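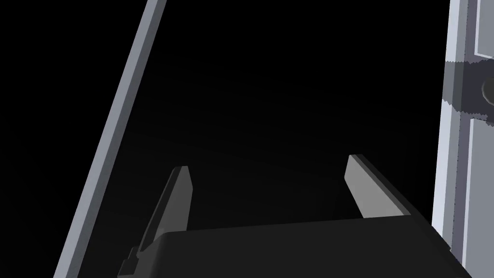

Re: [serials-list] Wukdale extension and the June filming break

Posted to the list September 7, 2026

The earlier message said:

> Does anyone know for sure whether the extra Wukdale episodes are
> a second season or part of the first? The network page says one
> thing and the streaming page says another. Also, I recorded
> everything up to the June break and my numbering no longer
> matches the episode guide. Did they skip one, or did I?
>
> And is Khasawneh really being written out? I stopped reading the
> fan boards after the hospital episode.

I'll take these in order. I keep the episode guide for the list, so the numbering part is my job anyway.

1. Second season or extension

It is an extension. Zernance, the production company, put out a short notice saying that 5 episodes were being added to the current run. They use the same crew, the same sets and the same opening titles, and the production codes carry straight on from the last block. The streaming page calls them "Season 2" because its system starts a new season whenever a show has been off the schedule for more than a month. The same thing was done to Aro last year, and the label stayed up until the whole run was over. I would ignore it.

For the guide I am listing everything as one season. If you file your recordings by season, put the new ones in the same folder as the old ones. 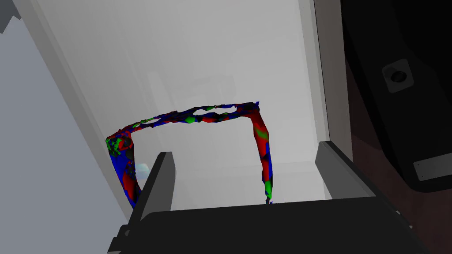
2. The numbering

You did not skip one. The episode shown right before the June break ran long and was split in two for the repeat. The repeat numbers were then used for everything that followed. So if you recorded first showings, you are one number behind the guide from that point on. If you recorded repeats, you should match.

The easiest way to check is the running time. The first showing of the wedding episode is 153 minutes with commercials. The two halves in the repeat are much shorter, and the second half opens with a recap that was not in the original. The recap has one shot of the ferry dock that I have not found in any other episode, so some of you may want to keep both versions.

I thought about changing the guide back to first-showing numbers. I am not going to, for now. The subtitle files people on this list have made all use the repeat numbers, and renaming them would make more trouble than it fixed. I have added a column with the original number beside each title.

3. Khasawneh

Spoilers for the hospital episode from this point on.

The character is not written out. The confusion comes from the cast list at the end of that episode, where the name is missing. It is missing from two earlier episodes as well, and the character has lines in both. The end credits on this show have never been careful. The synopsis for the first added episode says that Khasawneh returns to the harbor office to find the accounts closed, and I don't see how that could be a flashback when the office only opened in the last block.

What does seem to be going is the rivalry story with the shipping family.

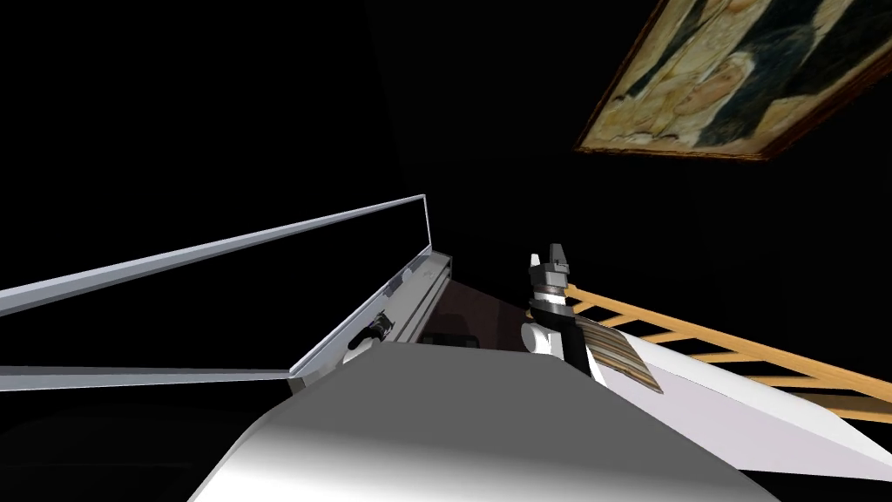
None of the new synopses mention it, and the family's house has not been used as a setting since before the break. I liked that story more than most people here did. It was slow, but it gave the older actors something to do, and the dinner in the second block is still the best written hour of the show for me. I would be glad to be wrong about this.

A few smaller items while I am writing:

The fan petition asking for a longer extension closed with 3,383 signatures. I have not seen any reply from Zernance.

The soundtrack is still only a download. The instrumental from the ferry scenes is not on it. Two people have asked me for that track and I don't have a clean copy either.

The list archive is close to its limit of 50 attachments. Please send links for screen captures from now on. I will clear out the oldest Aro files at the end of the week, so save anything you want from there first.

The updated guide is in the usual folder. Corrections can go to the list or to me directly.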